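The arms went in at our Dunport site in November, and I have now read three different emails telling me they'll "free us up." I do packing and returns for Catetti. There are 14 of us on the late shift, and I would like somebody to write down what we're being freed up for.

The pitch came from Forcombe, the firm that sells the things. Slides, a video, a lot of talk about dull work. Fine, some of it is dull. But the dull parts are also where you catch your breath and talk to the person next to you. Take those away and you're left with eight hours of the awkward stuff: the split bags, the box that says one thing and holds another, the customer who sent back half an order.

Nesrin Yalçınkaya has been on the floor longer than any manager we've had, and she asked at the meeting who gets called when an arm stops. The answer was "the nearest team member." So that's a new job, with no new pay grade. She wrote it down and made them spell her name right in the minutes.

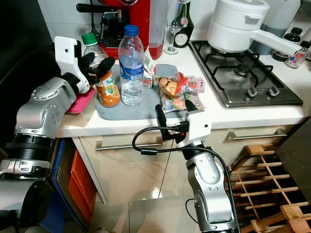
I'm not against machines. I was glad to see the back of the old tape guns. My trouble is with the arithmetic. They quoted us a 26 percent gain, and when I asked what it was measured against, I got told it was "a baseline." Whose? A good night with everyone in, or one of those nights when we're 2 short and the belt is down?

The next review is in the spring. I've asked for the stoppage log before then, and so far I've had a thumbs-up emoji.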